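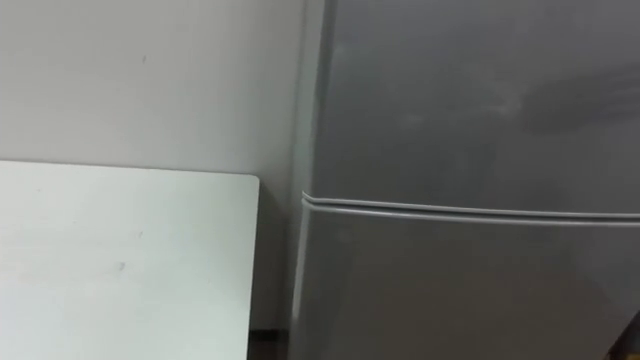 Last changed: September 5, 2026

How I pull out, clean behind and level a fridge in a small kitchen

I put this off for way too long. Our kitchen is a narrow one, with a gray two-door fridge squeezed in near the wall and only a skinny gap beside it, and that gap eats everything. Bottle caps, onion skins, one very good pen. If yours is like that, set aside a Saturday morning and you'll be finished before lunch (mine took an hour and a half, and part of that was coffee).

What I used

A vacuum with the flat crevice tool
A soft brush with a long handle — mine is a Tronder, any long one will do
Two old bath towels
A bucket, dish soap and a couple of rags
A small spirit level
An adjustable wrench for the feet
A flashlight

Getting it out

Take the heavy stuff off the door shelves first. Milk, juice, the big jar of pickles. I leave the rest alone and just keep the doors closed, and I've never lost any food that way.

Now look down into the gap with the flashlight and find the cord. If you can reach the plug, unplug it now. If you can't, switch off the kitchen breaker before you move anything, then unplug it when there's room. If you have an ice maker, shut off the water too and check how much slack the line has. Mine has none to worry about, no ice maker here!

Fold the towels and lay them on the floor in front. Hold the fridge low down on both sides and walk it forward a few inches at a time, left, right, left, right. My neighbor Jhun Tolentino took one side for me and it went much easier with two. Don't pull on the door handles. I did that on my old fridge and the top door never closed right again.

Cleaning back there

Vacuum the floor first, dry, before any water goes near it. I skipped this in August and made a kind of gray paste that took forever to scrape up.

Then brush the coils if yours are exposed, top to bottom, with the vacuum nozzle held right under the brush. Go easy, the fins bend. After that wipe the wall and the side of the fridge with warm soapy water, go over both with a clean rag, and let it all dry. For little specks and scuffs on pale paint I rub with a barely damp cloth and stop as soon as the color starts coming off on it.

Putting it back and leveling

Walk it back the same way, plugging it in while you can still get your arm in there. Check your manual for how much space it wants at the sides and back. I keep a piece of cardboard cut to the right width and slide it down the gap to check — quicker than fighting with a tape measure.

Set the level on top, side to side, and turn the front feet with the wrench, a quarter turn each time. Then tip the front up just a hair so the doors want to swing shut. Open both doors halfway and let go. If one hangs there, give the feet another quarter turn and try again.

Load the door shelves back up and check the level one more time, the weight can shift things a bit. I redo the whole job every 12 months, and the vacuuming whenever I drop something good down the side.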